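Food Preparation Basics
Unit 4 handout: Counter, blender, small tools
Instructor: Dace Dambrauskienė
Revised 25 January 2026

Read this before the practical. You will need it again for the written part, so keep it with your recipe sheets.

4.1 The counter

All work in this unit is done at the counter. Wipe it before you start, even if the group before you has already done so. Use a damp cloth first, then a dry one. Water left standing under an appliance is the most common fault I mark down in Unit 4.

Keep the back of the counter, along the wall, clear of food. Ingredients go on the left, the appliance on the right, and the middle is for whatever you are working on at that moment. Left-handed students may reverse this, but tell me first so that I mark you on the right layout.
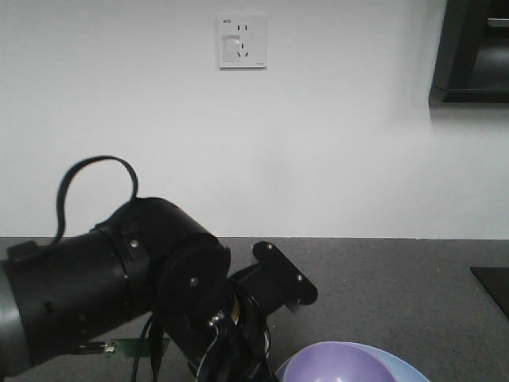
Surface color matters more in cleaning than most students expect. Flour, salt and sugar are hard to see on a pale solid top, and coffee or pepper is hard to see on a dark one. A speckled gray counter like this one hides both. Bend down and look across it at a low angle, with the light in front of you, and run a dry hand over it when you think you have finished. A plain white wall is easier. Splashes of tomato or beet show up at once and should be wiped the same minute, as they stain paint.

Check list for the counter:
Cloths, one damp and one dry
Scraper for dried dough
Scrap bowl, emptied before it is full
No bags, phones or coats

4.2 Measuring for the blender

Recipes in this unit are given in grams and milliliters. Weigh dry ingredients and measure liquids in a jug at eye level. Do not measure liquids by the marks on a blender jar. They are meant as a guide to filling and are often hard to read once the jar is wet.

The practice recipe is the bean and herb spread:
500 g cooked white beans, drained
200 ml cooking water from the beans
30 ml lemon juice
Salt, parsley, a little garlic

Hold back half of the cooking water and add it only if the blades are turning without moving the beans. Students who put it all in at the start end up with soup. The finished weight depends on how much water you used and how much stays behind in the jar. The sample I made for the September group came to 534 g after scraping, with one serving taken out for tasting.

Write down your own finished weight. It goes in the second column of the Ona worksheet.

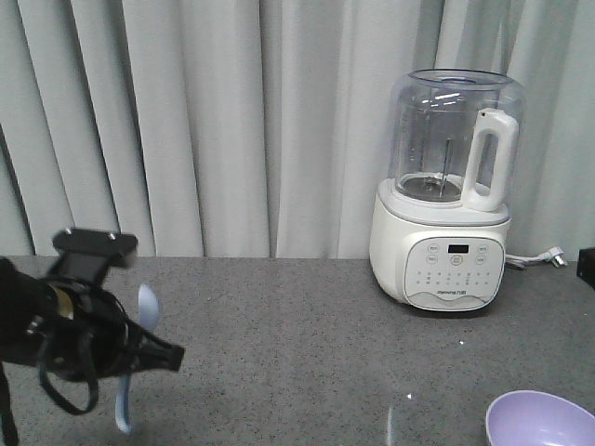 4.3 Scraping and stirring

Stop the motor and wait until the blades are still. Then unplug the machine. Only after that does anything go into the jar. This applies to every tool, including a spatula that came with the appliance.

A spoon is fine for tasting and for lifting spread off the top. For the sides of the jar use a flexible spatula and work downward. Plastic and silicone are preferred over metal, which can scratch a clear jar. Around the blades, go slowly and keep your fingers out. If something is stuck beneath them, add warm water and let it soak.

Put the lid on before you plug the machine in again.

4.4 Washing up

Rinse the jar as soon as it is empty. Fill it a third full with warm water and one drop of dish soap, close the lid, and run it in short bursts. Rinse and leave it upside down on the rack.

The base is never put in water. Unplug it and wipe it with a well-wrung cloth, including under the rim where the jar sits.

Reading for next time: Van den Broek, the chapter on purees and pastes. Bring the worksheet filled in.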